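Gathering bin-picking examples without losing your weekend (or your marbles)

Part two of the Plovov setup notes

If you followed part one you'll have an arm that moves when you ask it to, a bin to move things out of, and the Plovov recorder talking to both. Well done! That's the fiddly bit over, and I say that as someone who spent a whole November on it. What we're doing in this part is the slower and more pleasant work of gathering examples: letting the arm reach into a bin of odds and ends over and over, and keeping a tidy record of each try so that the learning side has something to chew on later.

I'm going to assume you've got the safety side sorted, that you know where your stop button is, and that you've read your own arm's manual and not just mine. Put the kettle on and let's get going.

Before you start

You'll want the recorder installed, a camera on a mount that doesn't wobble, a deep bin, something to clamp it with, tape in a colour that shows up against your table, and a box of small objects. Blue painter's tape is lovely for this. It comes off clean and it's easy to see on timber or cardboard.

You'll also want more disk space than you think. My first proper run was 1135 attempts and I'd filled the drive on the little workstation well before the end of it, which meant an evening of shuffling folders about while the arm sat there doing nothing. Check first.

Step 1: Fix everything that isn't meant to move

The learner is going to work out where things are from the camera's view. If the bin creeps a centimetre to the left every hour, all your early examples are telling it one story and your late ones another, and it'll average the two into something useless.

So clamp the bin. An ordinary spring clamp on the rim is fine for light work, though do put it somewhere the arm never travels. Then tape down the corners of anything else that lives on the table, with the tape laid as a right angle so you can line the thing up again if it gets bumped. It will get bumped. I lean on my table while I'm thinking, and I've never managed to break the habit.

Once it's all in place, save a reference picture with the recorder's "set baseline" button. You'll compare against it each morning.

Step 2: Choose your objects

This is my favourite part, and it's where people tend to go a bit too neat. It's tempting to grab ten identical blocks because they're handy. The trouble is that a model brought up on identical blocks gets very good at identical blocks and falls in a heap when you hand it a packet of biscuits.

Go through the kitchen drawers, the toy box and the bottom of the shed. What you're after is a spread: something hard with square sides, something round that rolls, something see-through, something shiny and crumpled, something that squashes. Shiny and see-through things are the ones that confuse depth cameras most, so include a couple from the very beginning even though your early results will look worse for it.
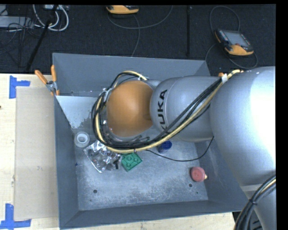
Keep the number in the bin modest to begin with. Four to six objects gives the arm a fair chance of finding something, and leaves enough open floor that a clumsy try will usually nudge a thing somewhere new instead of jamming it against its neighbour. You can build up to a proper heap once the basic picks are going along nicely. I swap the set over every 212 attempts, for no better reason than that it's how many fit in one of my recording sessions with time left for lunch.

Write down what went in each time. The recorder has a notes box for the purpose, and "same as yesterday but swapped the duck" is a perfectly good entry so long as you also wrote one yesterday.

Step 3: Sort out your cables

I've put this on its own because it cost me an entire Tuesday. Every line running out to the wrist needs enough slack for the wrist to turn all the way through its working range, and not so much that a loop can drop down and catch on the rim or an object.

Bundle the lines, tie them at a couple of points along the arm, and then jog each joint slowly by hand to both ends of the range you're planning to use. Watch the bundle the whole time. If it goes tight anywhere, undo a tie and feed a bit more through. If a single cable is sagging on its own, gather it in with the rest before you start an unattended run.

Then think about what the camera sees. Cables that wander across the view will hide objects in some examples and not in others. You can't get rid of this completely, so have the recorder take its "before" picture with the arm parked well off to one side, and take the "after" picture from the same parked pose. The frames in between are useful for finding out what went wrong, but the before and after pair is what the grading depends on.

Step 4: Set the limits of the workspace

Open the Eleck panel (it's the tab with the little fence on it) and draw a box around the inside of the bin. Be stingy. I leave a margin all the way round so that the fingers never come down on top of a wall, and I set the lowest height a touch above the floor of the bin. Mine is well scuffed from the days before I'd worked that out, poor thing.

Sloping walls need special care. The floor is smaller than the opening, so a box drawn from the rim will happily send the tool straight down into the slope. Draw it from the floor and let it widen upward if the panel gives you that choice.

Run the dry test next, where the arm visits each corner of the box with the fingers closed. Keep the speed right down and your hand on the pendant.

Step 5: Start the first batch

Right, here we go! Set the recorder to "random tries" and ask for 71 attempts. It's a small enough batch that you can stay in the room and watch the lot, and you really should watch the first one.

Expect it to be dreadful. Random tries miss far more than they hit, and you'll see the fingers close on air again and again. Leave it be. The misses are examples as well, and a learner that's only ever been shown good picks has no idea what a bad one looks like.

While it's running, keep an eye out for objects that have settled hard into a corner, or anything that's hopped out of the bin altogether. Pause the batch properly before you reach in, every time, even if it's only for a second. After a pause, use "resume with new picture" so the next try doesn't start from an old view.

Step 6: Grade the tries

The recorder makes its own guess at success from how far the fingers closed and whether the before and after pictures differ. It's decent on chunky things and poor on thin ones. Foil and paper fool it regularly, as the fingers can close nearly all the way with a corner of packet pinched between them.

So you'll need to sit down and go through them. Use the arrow keys, one for yes and one for no, and press the space bar for anything you can't decide. Please do use the space bar. A small pile of "don't know" does far less harm than a batch of wishful yeses, and I've been as guilty of those as anybody at the end of a long day.

Export the graded set in the Sikora format if you'd like to use the training scripts from part three. The plain folder export works too, but you'll be renaming files until bedtime.

Step 7: Stir and repeat

Between batches, tip the objects out and drop them back in from a bit of height. If you only ever let the arm rearrange them, they drift toward the walls over a session and you end up with hardly any examples from the middle of the floor.

Change the lighting now and then as well. I record some batches with the blinds open and some with them shut, and that alone made my models a good deal less fussy.

Keep going until you've got 2000 graded tries. You can train on fewer, and I won't stop you having a go, but that's where mine began choosing sensible spots more often than silly ones.

If something's gone wrong

Every try is graded as a miss: check that the finger width reads zero when they're fully closed. Mine drifted after I changed the fingertips.

The before and after pictures don't line up: something has moved. Compare with your baseline, look at the tape marks first, then the camera mount.

The batch stops halfway with "no valid target": your box in the Eleck panel is probably smaller than you meant, or everything has ended up outside it. Give the bin a stir.

The export is missing its last few tries: close the session before exporting. The Lostetby release fixes this, so if you're on an older one it's worth updating before you go any further.

Part three covers the training itself, and you'll want your graded set copied somewhere safe before you open it.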